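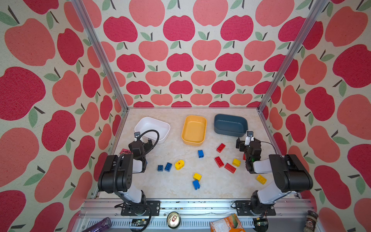 How many bins do you need to sort big building bricks by color?

Three is plenty for most homes and playrooms. Give blue, yellow and red a bin each and you have a sorting game that a young child can follow from start to finish.

Fumholm Sorting Bins, set of three
Item 249
Made by Brinano
Colors: white, mustard yellow, dark slate blue
Material: plastic
Bricks not included

We love this set, and we've had it out on the table almost constantly since it came into the range. Fumholm is a group of three open plastic bins made for large toy bricks, the chunky kind that small hands can pick up without a struggle. The bins sit side by side, they don't need to be put together, and you can go from opening the box to playing in the time it takes to find the bricks (under the couch, if your house is like ours).

The colors are the best part. White, mustard and slate blue look good together on a shelf, and they give you two ways to play. You can match brick to bin where the colors agree, so yellow goes in yellow. Or you can make up a rule, so blue goes in white and red goes in the dark bin, and the child has to hold that rule in mind the whole way through. The second one is much harder than it sounds when you're four! It's also the version children ask for again, usually with a new rule of their own that changes halfway.

The bins are different shapes, too. White is the big one, with rounded corners and a thick rim that's comfortable to grab. Mustard is a little narrower and fits nicely in the middle. Slate blue is the dark one, and red bricks look terrific in it.
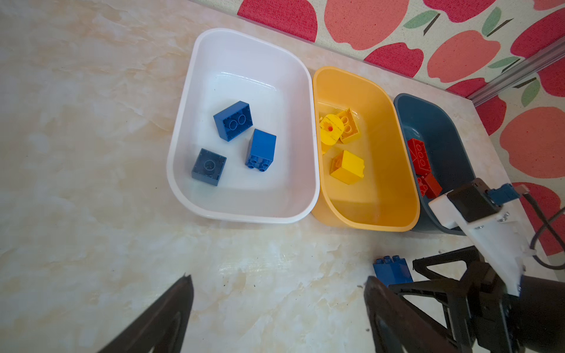
You also don't have to stick to plain bricks. Special pieces are great for this - a round one with a printed face, a tall one, one you found in the yard - and they start good arguments. Is it yellow because most of it is yellow? Does a dark blue brick live with a light blue one? Let the children decide and then play by what they decided.

Getting a first game going

Put the three bins in a row at the back of the table, openings up, and leave a clear space in front. Scatter a small number of bricks in that space. Ten or so bricks is a good first game, fewer if the child is new to it. Place one brick in each bin yourself so the rule is there to look at, then hand over.

Mix up how the bricks land. Stand one on its end, lay another on its side, turn one so the hollow part shows. Children who know a brick perfectly well from the top will sometimes stop and study it from underneath, and that little pause is lovely to watch.

For older children, try these:

Sort by size and forget about color.
Sort with one hand, then the other.
One person calls a color, the other finds it.
Take turns, one brick each, no talking.
Empty a bin and fill it again with a rule the other player has to guess.

That last one came from Mackenzie Cloutier, who tests our table games, and it works well with adults too. We lost a good part of an afternoon to it.

What the set is good for between games

Bricks are the obvious thing, but the bins earn their space. Crayons in the white one, play food in the mustard, cars in the slate blue. They also make tidying up faster, as the rule is already known and everybody can join in. If you keep other toys in the same room, we'd suggest saving the bins for one kind at a time while the sorting habit is settling in.

A light, plain surface makes the bricks easy to pick out. A pale tabletop is wonderful for this, and so is a bare floor. A busy rug is harder work, though some children like the hunt.

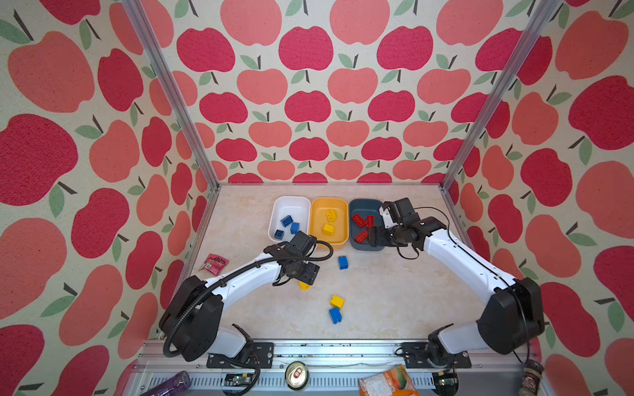 Skorero Toys and Table Games Department

Ordering

The set comes as three bins in one carton. We don't split sets, but we do sell single replacement bins in all three colors, so one lost bin doesn't mean buying everything again. Choose the color on the order form and write 249 in the item box. Groups ordering for several tables can ask us to pack by color, and that saves a lot of unstacking at the other end.

We have sent out 2,384 sets so far, and the warehouse has another 500 coming in September. If the page shows the set as out of stock before then, leave your email address and we'll write when it's back.

Care

Wipe with a damp cloth and a drop of dish soap, then dry with a towel. The insides are smooth, so crumbs and dust come out easily. Please keep the bins out of the dishwasher and away from heaters. For a stubborn crayon mark, leave a warm, wet cloth on it for 5 minutes and wipe again.

Snacks and bricks do end up on the same table, we know. Clear away wrappers before you tip the bricks back into their bag, or you'll be finding them for weeks.

Goes well with

Nguyen Big Bricks, mixed color bag. Large bricks in red, blue and yellow, with a few odd shapes in every bag.
Nguyen Big Bricks, refill bag. One color per bag. The blue is the one most people come back for.
Fumholm Low Shelf. Holds one full set in a row, with the openings up so children can reach in.

Questions about this set

Océane Petrenko looks after the Fumholm range and reads everything that comes in through the contact form. She's happy to help with matching a single bin to a set you already own - send her the color and the item number from your packing slip. She also collects sorting rules from families and adds new ones to the sheet in the carton, so if your children have invented a good one, please send it in.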